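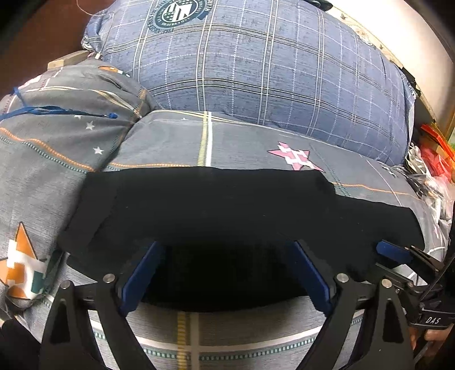
How to Wash Black Clothes So They Stay Black

Reading time: 5 minutes

Black clothes lose their color slowly. One day you put on a T-shirt next to a new pair of pants and you see that the shirt is gray with a little brown in it. I have ruined enough shirts to become careful, and in this page I write down the method I use at home now. It needs no special machine. The most expensive thing in it is a bottle of white vinegar.

Why the color goes away

There are two different problems, and people often mix them up. The first is real loss of dye. Hot water opens the fibers and some of the dye goes out with the water. The second is friction. When cotton rubs against other cloth, very small fibers break and stand up on the surface. These fibers catch the light and the cloth looks pale, even if most of the dye is still inside. Old detergent that was not rinsed well makes the same effect, a kind of dusty film.

It is useful to know which one you have. Wet a small place on the garment with clean water. If it looks deep black when wet and gray again when dry, the surface is probably worn or has detergent on it. If it looks brown or greenish also when wet, the dye is gone and washing will not bring it back.

What you need

- a mild liquid detergent, without bleach or "whitening" additives
- white vinegar, the normal kitchen kind
- a bucket or a clean sink
- a drying rack, or a line in the shade
- an old white cloth for testing

Step 1. Read the label, then test the dye

If the label says dry clean only, stop here. For everything else, and especially for a new garment, do a small test. Wet the white cloth with lukewarm water and press it on an inside seam for one minute. If black color comes onto the cloth, wash this garment alone the first three times. I once skipped the test with a cotton sweater from Flodau, and two pillowcases became the color of dishwater. They are still that color.

Step 2. Sort by color and also by weight

Everybody knows to separate dark from light. Fewer people separate heavy from thin. A pair of jeans in the same load as thin T-shirts will scrub them for the whole cycle. I make one pile for jeans and thick cotton, one for shirts and underwear, and one for towels. Black towels always go alone because they give lint to everything, and on black the lint is very visible.

Close all zippers. Open the buttons, or the buttonholes will stretch. Empty the pockets, and look twice for paper tissues.

Step 3. Turn everything inside out

This is the step that helps most for the least work. The inside takes the friction and the outside stays smooth. I do it in the evening when I take the clothes off, so on wash day it is already done.

Step 4. Choose a cold and short program

Cold water is enough for clothes that are only worn and not really dirty. On my machine, a Prolix with very small writing on the panel, I use the program for dark laundry. If yours does not have one, take the delicate or the synthetic program. Set the spin low. Mine goes up to 2000 turns per minute, which I never use, and for black cotton I stay at 1000 or lower. A strong spin presses hard folds into the cloth, and the folds become pale lines after some months.

Fill the drum so that you can still put your hand flat between the laundry and the top. Too full, and the detergent does not rinse out. Too empty, and the clothes hit the drum more.

Step 5. Use less detergent than you think

Powder can leave white marks in cold water, so I take liquid. The cap of my bottle has three lines and I fill to the lowest one. If your water is very hard you may need the second line. When the clothes feel stiff or a bit slippery after drying, it was too much, and next time you should take less and add one more rinse.

I do not use fabric softener for black things. It stays on the fibers and after some time it makes the black dull. In its place I put half a cup of white vinegar in the softener compartment. The smell is gone when the clothes are dry.

Never put vinegar together with any bleach product. The two make a dangerous gas.

Step 6. Take the laundry out immediately

Wet clothes that wait in the drum get creases and a smell, and then you must wash again, and each wash costs some color. I start the machine only when I know I will be home at the end. Shake each piece strongly two times before you hang it.

Step 7. Dry inside out, in the shade

The sun is the worst thing for black dye. A shirt on a sunny balcony can fade on the shoulders in one summer, and uneven fading looks much worse than even fading. Leave the clothes inside out and hang them where there is air but no direct light. In November, when nothing dries outside, I put the rack in the hallway with a window a little open.

If you must use a dryer, choose low heat and take things out when they are still slightly damp. T-shirts can finish on the rack.

Step 8. Iron only when needed

Black cloth becomes shiny if the iron is too hot. Iron on the inside, or put a thin cotton cloth between. If there is already a shiny place, hold steam over it and brush it softly with a clothes brush. It helps sometimes, on wool more than on polyester.

When the color is already gone

For worn surface you can do a rinse by hand. Fill a bucket with cold water, add one cup of vinegar, leave the garment for half an hour, rinse and dry as usual. This removes old detergent and the difference can be surprising.

For lost dye, the only answer is to dye again. I have used the Mfaume textile dye, shade 132, on cotton two times with good result. Weigh the garment dry before you begin and follow the amount on the package. Remember that polyester thread does not take cotton dye, so the seams may stay gray - on jeans this looks fine, on a dress maybe not.

How often to wash

Less often than most of us do. Jeans can be worn many times if you air them overnight. A sweater over a T-shirt also. T-shirts, socks and underwear need a wash every time, of course. Small spots I clean with a damp cloth and one drop of detergent, and the garment goes back in the closet.

Contact: use the form on the Asesside home page | © Asesside, all rights reserved | Back to top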